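Pack More Stuff
Posted 4/8/22 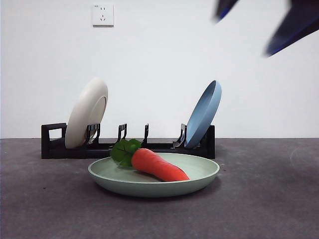
I've had it with packing light. I don't mean I've had it with small bags, which are fine, or with people who like small bags, who are mostly fine too. I mean the whole religion of it, the videos where somebody lays out five gray shirts on a bed and tells me I could go anywhere in the world with these. Could I? Where am I sleeping? Is it cold? Because the things that decide whether a trip goes well for me are so much duller than that. Take the wall outlet. A little white square on a white wall, with holes for two pins and three pins, and you'd walk past it a thousand times at home. Then you're in some rented room with a phone on four percent and a plug that's the wrong shape, and that little square is the most interesting thing in the building. I carry two adapters now. The packing people say carry one, or buy one when you get there, and I'd like to know where they're all finding these stores that are open when you arrive.

I came to this opinion the expensive way. A while back I bought a Midari backpack, the 35-liter one, for $159, after watching more videos about it than I watched before buying my car. It was a good bag! I want to be fair to it. The zippers were lovely and it had a secret pocket that I'm pretty sure I never found all of. And for two weeks before my trip to Lernstead I played this game every night after dinner where I took things out of it. Out went the second sweater. Out went the slippers, obviously, because who brings slippers. Out went the paperback, the good umbrella, the bigger toothpaste, and a little tin of tea I've taken pretty much everywhere since college. I felt terrific. I felt like somebody who was getting her life together one sock at a time.

It was February. Lernstead in February is a town where the rain comes at you from the side, and the place I was staying, the Boiko, had stone floors in the hallway between the bedroom and the bathroom. You can see where this is headed with the slippers. By the third morning I'd bought slippers, an umbrella that folded itself inside out on the bridge, a sweater I didn't like, and a box of tea that tasted like the box. None of it fit in the bag with the lovely zippers. I came home with the bag on my back and a plastic shopping sack in each hand, which is not how they do it in the videos.

What bugs me is the math. When you leave something at home and buy it again when you get there, you haven't packed light. You've just packed later, and paid for it twice, and probably thrown the second one away. I've heard the line "you can always buy it there" so many times that I started asking people what they'd bought there, and it's a sad little list. Flip-flops. Phone cords. Sunscreen at airport prices. A friend of mine, Kai-wen Mak, has bought the same nail clippers in so many cities that her bathroom drawer sounds like a cutlery drawer. She's a committed one-bag person, and when I brought up the clippers she told me I was missing the point, that it's about how you feel walking off the train with your hands free.

And okay, I'll give her that. Walking off a train with your hands free is great. I've done it, and I did feel a bit like I was in a movie. But how long is that walk? Ten minutes? Then you're in the room, and you're in the room every night, and I think I'd rather have a slightly annoying ten minutes and then a week with my own tea in it. People plan their whole suitcase around the part of the trip where they're carrying the suitcase. It's such a small part! Most of a trip is sitting down somewhere.

(I should say that I'm talking about the kind of travel I do, where you go to a place and stay there a while. If you're hiking across Proltia with a tent, please don't listen to me. Put the slippers down.)

There's also something a little snooty in it that I can't get past. The lighter you pack, the more you're counting on somebody else having the thing. You're counting on the hotel iron and the host's hair dryer and a cousin's spare coat, or you're counting on having the money to replace whatever you didn't bring. My parents never packed light in their lives. We'd go 400 miles to see my grandmother with a cooler and our own pillows and a bag of just shoes, and they did it because stopping to buy lunch for all of us was real money. Nobody in that car was attached to her possessions in some unhealthy way. We had sandwiches. So when I hear that a big suitcase means you're anxious or can't let go, I think about my mother wrapping a frying pan in a bath towel, perfectly calm, because she knew what my grandmother's frying pans were like.

The best packer I ever met was a man named Ojārs Kļaviņa, who had the room across from mine at the Boiko for most of that week. He'd come for a choir thing and he had a suitcase the size of a dishwasher. He had an extension cord in there. He had a proper mug, and clothespins, and a bread knife in a cardboard sleeve, and one evening when the breakfast room was closed he made open sandwiches on his windowsill for me and a couple from down the hall, and we stood around eating them with our coats on. I'd gone to bed the night before with crackers from my lovely zippered bag. I asked him if it wasn't a pain dragging all that up the stairs and he said yes, it was a pain, it was a big pain, did I want mustard.

I think about that extension cord a lot. Rooms are set up by people who don't have to sleep in them, and the outlet is always across from the bed or behind the wardrobe or down by the floor where you have to lie on your stomach. Six feet of cord fixes that. It weighs less than the shoes I brought for a dinner that got canceled. But you won't see it laid out on the bed in any of the videos, because it's ugly and it doesn't roll up into a neat little tube, and I've started to suspect that how it looks on the bed is a bigger part of this than anybody lets on.

Now, there's a grown-up argument on the other side and it's about backs. I'm not twenty-five. Stairs are real, cobblestones are very real, and a heavy suitcase can wreck your shoulder before you've seen a single church. Airlines charge what they charge. If you've got a bad hip or three kids or a connection that's going to be a sprint, then sure, take less, and I'll carry something for you if we're on the same flight. My complaint is with people who've got wheels on their bag and an elevator at the other end and are still standing in the bedroom at midnight sawing the handle off a toothbrush. Who's that for?

So I've gone back to the old blue suitcase with the squeaky wheel. What goes in it has gotten pretty settled. Slippers, both adapters, the cord, tea, a sweater and then another sweater -- and a book I've already read, in case the new one's no good. I also bring a dish towel, which I can't fully defend except that I've used it on every trip. I still weigh the thing on the bathroom scale and I still take out a pair of shoes at the last minute, then put them back.

The Midari bag went to my nephew, who keeps his hockey stuff in it and says it's excellent. Kai-wen and I are going away together in the fall, her with her hands free and me with my squeaky wheel, and she's already asked whether I'm bringing nail clippers.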